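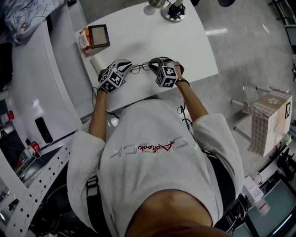 Cleaning metal-framed glasses at home takes five minutes and most people wreck their lenses doing it wrong. Shirt hem, dry, in circles — that's how you get the fine scratches you only see at night with headlights coming at you. Do it at a table instead. A white top like this one is good, because a dropped screw or nose pad shows up right away, but get the clutter back first. The little picture frame near the left edge is fine where it is, the crumpled orange and white packet should go in the trash. Crumbs and grit end up on lenses.

What you need

Dish soap, plain. No lotion in it, no "moisturizing" anything.
Lukewarm water. Not hot, hot is bad for coatings.
Two microfiber cloths, clean.
A soft toothbrush you don't use on teeth anymore.
Small screwdriver, the kind in the dollar repair kits.
A saucer for the screws if you're taking anything apart.

I use the Curberg cloths, pack of 13, and they wash fine. Any will do. Don't use fabric softener on them or they smear forever.

Step 1. Rinse

Run both sides under the tap before you touch the lenses with anything. This gets the dust off. Skip it and you're rubbing sand around. Keep a hand under the glasses, put a dish towel in the bottom of the sink if you're a dropper like me.

Step 2. Soap

One drop on your fingertip, not on the cloth. Front of lens, back of lens, then along the bridge and down both arms. Thin metal rims collect gunk in the groove where the lens sits, so go all the way around the edge. Nose pads last, they're the worst part.

Step 3. Toothbrush

Only for the hinges and around the pads. Keep it OFF the lenses. Short strokes, hardly any pressure. If you see green stuff on the pad arms that's normal on metal frames, it's from skin oil and sweat. Takes a couple of rounds sometimes.

Step 4. Rinse again, shake, dry

Rinse till it stops feeling slippery. Shake the drops off. Then blot with the first cloth, don't rub. Second cloth for the final wipe — hold the rim of the lens you're wiping, same side. If you hold the left and wipe the right you're twisting the bridge every single time, and thin frames go crooked that way.

Step 5. Check the fit

Put the glasses down on the table, open, upside down so the top of the rims touches the surface. Both sides should sit flat. If it rocks, somethings bent. Tiny bit of rock is ok, you probably won't feel it on your face.

To fix a small bend: both hands, one each side, and push slowly. A little, then set it down and check again. Don't try it in one go. If an arm is way out or there's a crack near a solder point, stop and take it to a shop. I took mine to Hwang, they straightened it for nothing while I waited.

Step 6. Screws

Snug, not tight. Quarter turn past loose is usually plenty. If one keeps backing out, a dab of clear nail polish on the head holds it. Florante Umali wrote in to say he puts the polish in the hole first, then the screw. Also works, harder to undo later.

Picking them up

Sounds dumb but this is where prints come from. Go for the rims or where the arms meet the front, both hands, from the sides. Not finger and thumb across the lens. Same thing when you fold them, left arm first on most pairs.

How often

Full wash once a day if you cook or wear makeup, otherwise every 2 days is plenty. The rest of the time just a rinse and blot. Wash the cloths once a week.

Don't use

Window cleaner. Vinegar. Paper towels, napkins, toilet paper. Spit, come on.

Lens sprays are OK when your away from a sink, wet the lens properly and use a clean cloth. Seul-gi Son asked about the ultrasonic baths — I had one for 20 days, fine on plain lenses, but check with your optician first if yours are coated or already chipped.

Next one is replacing nose pads, should be up in August.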